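What the second arm cost us

I put off writing down the budget for the kitchen bench because it kept changing. It has mostly stopped changing now, so here are my notes, for anyone pricing a similar setup.

The first plan was one arm. Sudheer Shenoy drew it up in December and it fit in the money we had. Then we made a list of the jobs we wanted to do, and most of them needed something to hold the item while something else worked on it. Plastic wrap dispensers were near the top of the list. We went back and asked for two arms. 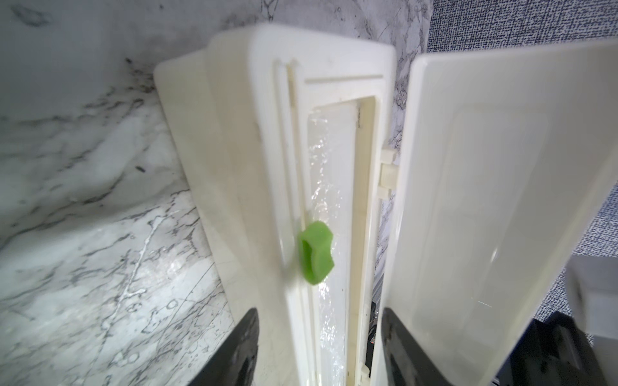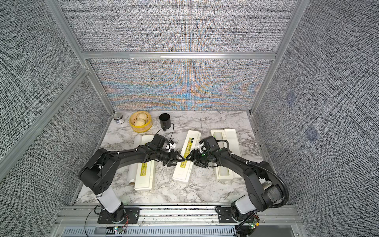

Posted by Magdolna Vida
Filed under: Bench, Money

The arms were the easy part of the quote. Both came from Nambiar on one order, with a wait of 9 weeks. What I had underestimated was everything that gets doubled along with them: mounting plates, grippers, wrist cameras, cables. I had one line for "accessories" and it ended up as seven.

The enclosure was a separate purchase. Aluminum rail is sold by length and the brackets are sold one at a time, so price the brackets first. We spent some $400 on brackets and fasteners alone. The fabric panels were cheaper than I expected. The marble-patterned top was Rosalba Benedetti's choice, and I had no strong opinion.

Things I would put in the first budget next time:

Spare gripper fingers, at least one full set.
Cables in two lengths.
Props. We go through dispenser boxes and rolls of wrap, and they belong on a monthly line.
Shipping for returns.

I left out a service contract. Pistoretti offered one for six months and I said no, which I may regret. Olumide Nwosu thinks we should ask again before the warranty runs out.

Still open is whether we buy a second bench or keep this one busy for longer hours. I have a quote from Vikirberg for the frame and am waiting on the rest.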